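We use cookies to make this site work better. Accept all | Manage settings

My Felting Project, or How I Shrank a Whole Semester

okay, so my question for this project was pretty simple: does the yarn you pick change how much a knitted swatch shrinks when you felt it? I knit 32 squares, all the same stitch count, in two wools. One was Leckie, a soft gray I've loved forever, and the other was Mimham, which is scratchier and a lot cheaper (hello, student budget!).

I knit most of them in May, on the bus, and by the end I'd worked 3,279 yards. My wrists were not happy! Then every square got a hot wash and dried flat on a towel, and I measured them all twice with the same ruler.

Leckie lost 39 percent of its length, way more than I'd guessed, and it came out thick and fuzzy with the stitches totally gone. Mimham lost around 4 percent and just looked kind of grumpy.
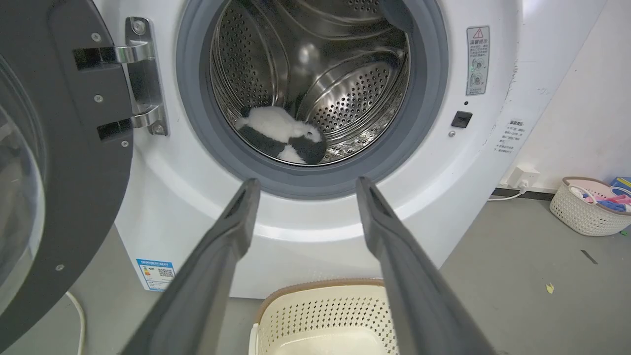

The reply I got from Femix was that I should have tested the width too, as knitting usually shrinks more one way than the other. Fair point! I did write the widths down, so they're in the second table, and I'm turning the Leckie squares into a bag.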